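FOR IMMEDIATE RELEASE

**Plasatico teaches a robot to turn a handle, having first spent the winter teaching itself where the handle was**

HIRNLEY, 1 Mar 2019 – Plasatico today announced that the simulated version of its Arnorlow handle-turning cell has been set up, broken, and set up again, and is now considered fit to be looked at by customers. The physical cell is due in May.

Arnorlow is a modest machine with a modest job. One arm approaches one upright fixture, closes on a short handle at the side, and moves it. The company would like to stress how much can go wrong in that sentence. 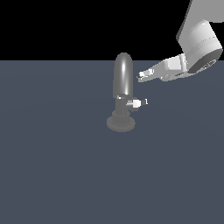 Most of the setup work went into the approach. The first path brought the arm in square to the fixture, which looked very smart and put the hand into the body of it on a regular basis. The current path comes in from the side and slows to 6 millimeters per second over the last stretch. Customers in a hurry are invited to try it faster in simulation, where the parts are free.

"I set the base position wrong in the fall and then tuned everything else around the mistake," said Danylo Hordiienko, who leads cell setup at Plasatico. "It ran well for weeks. Then Nayeli fixed the base position and it stopped running. I have asked her to warn me next time."

Nayeli Palomino, the simulation engineer in question, has since written a startup check. It compares the fixture origin, the arm base, and the tool center point with the setup sheet, and refuses to load the job if any of them has moved.

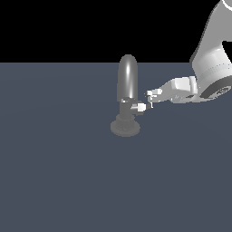 *The gripper's two small fingers near the white handle in the Arnorlow simulation.*

The upkeep schedule is short. Every 200 cycles the job sends the arm to its reference pose and logs the joint offsets. Every 800 cycles it stops and waits for a person to read the log and press a button – a step that was added after the log had grown very long and very unread.
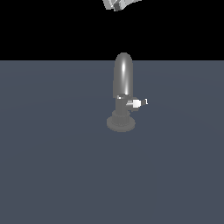

Views are saved with each job, and there are more of them than anyone planned. The wide one is for checking the path. The close ones are for arguments about clearance, and get the most use.

Repairs to the model follow the same rules as repairs to the machine will. Change one thing, run 60 cycles, write it down. Mercedes Condori, service manager, insisted on this over some grumbling from the engineering side and has kept the grumbling on file. 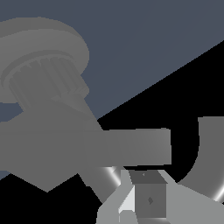

Ospina, the first customer for the cell, will receive the job files and the setup sheet ahead of the hardware so its technicians can practice recovery from a stopped job. Training will be led by Kevin Cusi and takes one day, or two if people ask questions.

**About Plasatico**

Plasatico builds and services small automation cells from its shop in Hirnley. It does not offer a smartphone app.

**Press contact**

Cornel Mocanu, Plasatico, Hirnley. Mornings are best.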